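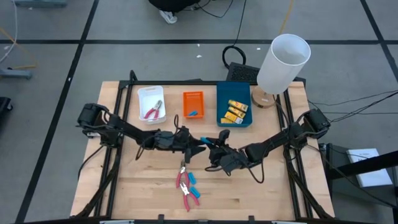 Wer am Ende dahintersteckt, sei für den Betroffenen doch gleichgültig, schrieb Manon Landry unter die erste Fassung dieser Anleitung, das Netz müsse so oder so neu aufgesetzt werden. Für die Technik stimmt das. Aber aus einem Bericht über einen Einbruch werden Versicherungsfragen, Lieferantenentscheidungen und manchmal Sanktionen, und spätestens dann will man wissen, was der Satz »mit hoher Wahrscheinlichkeit staatlich gesteuert« wert ist.

Einen Zuschreibungsbericht prüfen: so geht man vor

Stand: 22. April 2026

Gebraucht werden der Bericht im Original, eine Textdatei für Notizen und ein Nachmittag. Forensische Kenntnisse helfen, sind aber selten der Engpass. Die meisten Schwächen solcher Papiere lassen sich mit einem Textmarker finden.

Als Übungsmaterial nehme ich den Fall Staditz. Ein Zulieferer dort verlor Konstruktionsunterlagen, das Beratungshaus Gill untersuchte den Vorfall und gab der Tätergruppe den Namen Zundumus. In der Pressemitteilung stand danach, ein ausländischer Nachrichtendienst habe Geschäftsgeheimnisse gestohlen. Im Bericht selbst steht das so nicht.

Schritt 1: Den Bericht besorgen, die Pressemitteilung weglegen

Klingt banal. Fast alle Zeitungsartikel zu Staditz zitieren trotzdem nur die Mitteilung, erkennbar an einem Tippfehler im zweiten Absatz, der überall mitgewandert ist. Gibt es keinen öffentlichen Bericht, schreiben Sie das in Ihre Notizen und hören an dieser Stelle auf. Eine Behauptung ohne Unterlagen kann richtig sein, prüfen kann man sie nicht.

Schritt 2: Die Aussagen nach Stufen sortieren

Legen Sie vier Überschriften an: Werkzeug, Infrastruktur, Gruppe, Auftraggeber. Dann gehen Sie den Text durch und tragen jede Behauptung unter genau einer davon ein.

Werkzeug: Welche Schadsoftware wurde gefunden?
Infrastruktur: Über welche Server und Adressen lief der Zugriff?
Gruppe: Wird der Einbruch mit früheren Vorfällen verbunden, und womit?
Auftraggeber: Wer soll das bestellt oder bezahlt haben?

Im Staditzer Bericht füllen sich die ersten beiden Rubriken rasch. Unter »Gruppe« stehen ein paar Sätze. Unter »Auftraggeber« steht ein einziger, und er enthält das Wort »konsistent«. Konsistent mit der Beteiligung eines Dienstes ist vieles, auch ein gelangweilter Dienstleister, der nebenher auf eigene Rechnung arbeitet.

Schritt 3: Die Indikatoren nachzählen

Der Anhang nennt 1.914 Indikatoren, im Vorwort ist großzügig von »fast 2.000 Spuren« die Rede. Große Zahlen machen Eindruck. Laden Sie die Liste in eine Tabellenkalkulation und werfen Sie nacheinander hinaus:

– doppelte Einträge, auch solche, die sich nur in Groß- und Kleinschreibung unterscheiden
– Adressen großer Hosting-Anbieter, hinter denen sehr viele Kunden sitzen
– Prüfsummen frei erhältlicher Werkzeuge
– alles ohne Zeitangabe

Nach den ersten beiden Durchgängen blieben bei mir 736 Einträge übrig, nach allen vieren 291. Das ist kein Beweis für schlampige Arbeit. Für die Abwehr im eigenen Netz darf eine Liste ruhig breit sein, denn wer filtert, sperrt lieber eine Adresse zu viel. Nur trägt die gestrichene Masse zur Frage nach dem Täter nichts bei, und genau dort wird sie ins Feld geführt.

Heben Sie die Zwischenstände auf. Wer Ihre Zählung bestreitet, soll sehen können, an welcher Stelle was verschwunden ist.

Schritt 4: Arbeitszeiten und Sprachspuren mit spitzen Fingern anfassen

Kaum ein Bericht verzichtet auf das Diagramm mit den Aktivitätszeiten. Die Angreifer seien zwischen neun und achtzehn Uhr einer bestimmten Zeitzone tätig gewesen, mit Mittagspause. Fragen Sie dreierlei: Aus welchen Daten stammt die Kurve? Wurden automatisierte Abläufe herausgerechnet? Und welche anderen Länder liegen in derselben Zone?

Mit Sprachresten im Programmcode verhält es sich ähnlich. Eine Tastatureinstellung lässt sich in Sekunden ändern, ein Kommentar in fremder Sprache aus jedem Wörterbuch abschreiben. Gute Berichte sagen das selbst und geben an, warum sie eine falsche Fährte trotzdem für unwahrscheinlich halten. Steht dazu kein Wort im Text, wurde die Frage vermutlich nicht gestellt.

Schritt 5: Die Quellenkette zurückverfolgen

Mühsam, aber ergiebig. Nehmen Sie die Sätze aus der Rubrik »Gruppe« und schlagen Sie jede Fußnote nach. Notieren Sie, worauf sich die zitierte Quelle ihrerseits stützt.

Bei Zundumus landet man nach zwei Sprüngen bei einem Vortrag auf einer Fachtagung in Plustutcombe, gehalten im Juni, Folien ohne Belegstellen. Der Vortrag beruft sich auf »Erkenntnisse von Gill«. Gill wiederum nennt den Vortrag als unabhängige Bestätigung. Mehr als eine Quelle ist das nicht, auch wenn im Literaturverzeichnis drei stehen.

Regierungserklärungen behandle ich genauso. Eine Behörde kann Material haben, das sie nicht zeigen will, abgehörte Gespräche etwa. Das ist ein legitimer Grund zu schweigen. Er verpflichtet aber niemanden außerhalb der Behörde, den Schluss mit derselben Gewissheit zu übernehmen. In die Notizen gehört dann: »behauptet von, Belege nicht veröffentlicht«.

Schritt 6: Die Wahrscheinlichkeitswörter übersetzen

Suchen Sie die Stelle, an der das Haus erklärt, was es unter niedriger, mittlerer und hoher Sicherheit versteht. Manche Berichte haben dafür eine Tabelle. Fehlt sie, ist »hohe Sicherheit« eine Stimmungslage.

Achten Sie außerdem darauf, woran das Wort hängt. »Wir ordnen den Einbruch mit hoher Sicherheit Zundumus zu, einer Gruppe, die im staatlichen Interesse handelt.« Die hohe Sicherheit bezieht sich auf den ersten Halbsatz. Der zweite fährt ohne Fahrschein mit – und landet in der Überschrift.

Schritt 7: Nach dem Nutzen fragen, aber zuletzt

Wem nützt die Zuschreibung? Einem Berater, der seine Dienste verkauft. Dem bestohlenen Betrieb, dem ein Geheimdienst weniger peinlich ist als ein erratenes Passwort. Einem Ministerium kurz vor einer Verhandlungsrunde. All das kann zutreffen, und der Bericht kann trotzdem stimmen. Deshalb kommt der Schritt am Schluss: Wer damit anfängt, liest den Rest nur noch als Bestätigung.

Das Ergebnis aufschreiben

Ein Satz pro Stufe genügt. Für Staditz sieht mein Vermerk so aus:

Werkzeug: belegt.
Infrastruktur: überwiegend belegt, Liste aufgebläht.
Gruppe: plausibel, eine Quelle.
Auftraggeber: behauptet.

Aaliyah Gagnon hat eingewandt, mit diesem Raster komme man bei keinem einzigen Fall je bis zum Auftraggeber. Möglich. Anklageschriften schneiden nach meiner Erfahrung etwas besser ab, weil darin Personen, Konten und Daten genannt werden müssen, wobei eine Anklage noch kein Urteil ist und in diesen Sachen selten eines folgt. Tragen Sie solche Dokumente in dieselben vier Rubriken ein und behandeln Sie sie keinen Deut freundlicher.

Erscheint später eine neue Fassung des Berichts, beginnen Sie wieder bei Schritt 2 und vergleichen die Rubriken nebeneinander. Bei Staditz ist in der zweiten Ausgabe aus »konsistent mit« ein »zurückzuführen auf« geworden. Der Anhang war derselbe.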